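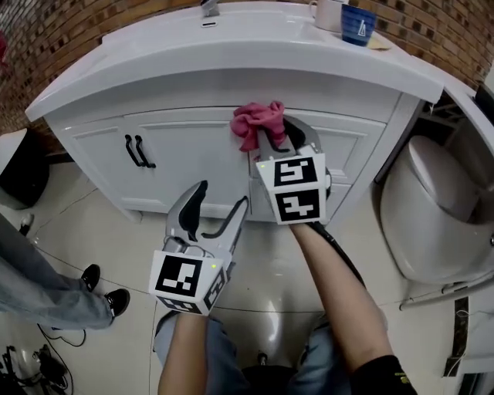

Figure 1. Wiping the right-hand vanity door with the Fetovix hand-held grippers.

Evaluating the Fetovix Two-Hand Demonstration Kit for Household Cleaning Tasks
Zoi Andreadis
Project report, submitted 17th July

1. Why we did this

Our lab had money left over in February and a catalog open on the desk. The Fetovix kit promised that anyone could record cleaning demonstrations "straight out of the case," and my supervisor decided that I was anyone. The brief was to find out whether the kit is worth buying for next year's course or whether we should stay with our older Lukumay arms, which are slow and heavy but familiar.

2. What you get

The rental case from Zusden held 2 grippers, their marker cubes, the cables and a manual that refers twice to a chapter it doesn't have. Each gripper is gray, with black pads inside the fingers, and carries a white cube of printed markers at its base so the software can work out where your hand is. You hold one in each hand and do the chore. Later, a robot is supposed to do the chore. I was only responsible for the first half.

3. Method

I chose cabinet doors because they are flat, upright and dull, and if a kit can't manage those it has no business near a toilet. Each recording was one door, one cloth, wiped from top to bottom. We made 24 recordings, with a limit of 50 seconds each. A recording failed if the cloth was dropped or if the software lost either cube.

4. Results

Of the 24, 10 failed. Most of those were tracking losses, usually when I turned my wrist to get into the grooves around the recessed panel. Turn the cube away and the software sulks. The grip itself was better than I expected. A bunched cloth sits well between the pads, and pressing it against a door takes less effort than the manual's warnings suggest.

The cables are the weak point. They are long enough to reach everything and therefore reach everything, including my feet. The vendor sells a tidy-up sleeve called Surine as an extra — we didn't rent it, and I'd like that noted as my supervisor's choice.

Setup got faster with practice. My forearms did not.

5. Recommendation

Rent again, don't buy yet. The kit is fine for flat surfaces and slow wrists. Before next year's course I would want a repeat of the groove test with the cubes mounted at a different angle, and a copy of the missing chapter.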